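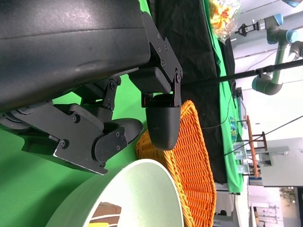 绿布，白碗。

2022年8月18日

又没睡好，四点多醒了一次，听见楼下收垃圾的车，然后就一直迷糊到七点。起来头疼。咖啡只剩罐底一点，泡出来跟刷锅水似的，喝了。

今天的正事：房子。Fludstead 那套到底要不要续。中介的邮件昨晚就到了，没敢点开，今天早上站在厨房里一口气看完。新租金 1,790，比去年涨了一大截，还不含停车。限20天内答复。看完先去洗了个碗，手上有点事做心里没那么慌。

算了一上午帐。搬家车、押金、重新拉网线、两边房租重叠的那几天，加起来 3,122。这还是往少了算，沙发如果进不了新楼的门还得另说。也就是说搬一次，省下来的钱要好久才填得平。可是不搬呢，每个月看着那个数字出去，也难受。纸上写了两栏，左边搬右边不搬，写到后来右边只剩一条“懒”。

中午吃的昨天剩的土豆，煎了一下，糊了一面。

下午坐车去 Brarnenstead 看房。车晚点，在站台上晒得后脖子发烫，忘带帽子。第一套不行，进门就是一股潮味，卧室窗户对着人家的墙，中介还在说“很安静”。是安静，墙又不会说话。第二套在 Rudgate 那条街上，三楼，没电梯，楼梯窄，转角的地方我比划了一下，沙发够呛。但是厨房朝东，有个小阳台，站上去能看见一排椴树。水压也试了，还行。问能不能养植物，对方愣了一下说当然可以啊。我也不知道我为什么要问这个。

喜欢的。先记下来，免得过两天又说服自己不喜欢：
- 厨房的光
- 地板踩着不响
- 楼下就是面包店，六点开门
- 离车站近，走路去就行，不用再等那班永远不来的公交

不喜欢的：楼梯。浴室没窗。储物间小得只能放吸尘器，冬天的被子放哪。还有楼下那家酒吧，下午看着挺老实，夜里不知道。得挑个晚上再去一趟。

- 收纳的事想了一路。现在柜子里乱七八糟，线、药、信、电池全搅在一起，搬不搬都该理了。编的那种筐子好看，橙色的也不难看，就是怕落灰，缝里难擦。带盖的纸箱便宜，可是丑。先别买，先扔东西。

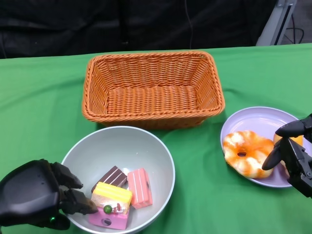 - 扔：旧充电器，过期的感冒药，那件缩了水的灰毛衣（扔了三次都捡回来，这次真扔），Kratochvíl 那家店的积分卡，店都搬走了还留着。
- 留：外婆的锅。信。那盏灯，修一修还能亮。
- 还没想好：自行车。链条锈了，前胎瘪的，去年骑了2次。卖吧卖不了几个钱，搬吧三楼。

回来的车上差点坐过站。对面一个小孩一直在数隧道里的灯，数乱了就从头来，他妈妈也不烦。看着看着我倒平静了点。

晚上给中介回邮件，写了删，删了写，最后就问了两句：租金能不能谈，十二月之前能不能不签整年。语气大概有点硬，发出去才看见把“您好”打成了“您号”。算了。

又翻了翻前几年的日记，找刚搬进来那会儿写的。那时候嫌这里远，嫌暖气响，嫌邻居半夜拖椅子，一条一条写得可凶。现在要走了又舍不得，连暖气响都觉得亲切。人就是这样，或者就是我这样。邻居倒是再没拖过椅子，大概也搬了，我都没注意是什么时侯的事。

植物浇了。罗勒又蔫了，叶子底下有小黑点，明天用肥皂水擦一遍看看。薄荷疯长，再不分盆要挤死自己。

没做的：洗衣服。电费。给牙医打电话改时间，拖了一周了。图书馆的书也到期了，那本讲灯塔的还差最后两章，今晚看完明早还，看不完也还。

明天：
1. 咖啡！！
2. 量沙发，宽和深都量，带靠背量一遍，拆了腿再量一遍
3. 问搬家公司三楼没电梯加多少
4. 还书，顺路交电费
5. 牙医

困了，外面开始下雨，阳台的垫子没收。起来收了。湿了一半。睡。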